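My aunt left me the boat, which was news to my cousins and news to me as well. I'd been on it once, when I was nine, and I was sick in a bucket the whole way to Wokulden and back.

So I drove up in July with a sleeping bag and a bag of plums, thinking I'd sell it by the weekend. The man at the Tullico yard walked along it twice, sucking his teeth, and offered me 300 quid. I said I'd think about it. He said 200 if I thought about it for long!

I went and sat in the cabin in a huff. It smelled of diesel and old tea (she drank it by the gallon, my aunt, black as a boot) and every cupboard was stuffed with tide tables she'd scribbled all over. Weather, mostly. What she'd had for lunch. Who'd been rude to her at the lock.
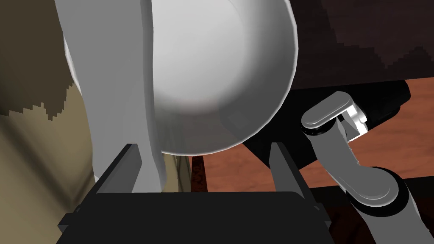 I meant to read one or two and I read until the light went. Then I found a torch and carried on. There was an entry from the day I was nine, and I very nearly didn't look, but of course I did. "Took the child to Wokulden. Green as a pea and never once asked to turn round. Will make a sailor."

Well, I wouldn't. I'm still no sailor, I get queasy on the pier. But I ate the last of the plums and lay there listening to the ropes creak, feeling ridiculously pleased with myself.

In the morning the man from the yard came by and knocked on the roof. He said he could go to 300 again, seeing as it was sunny.

I asked him how you start the engine.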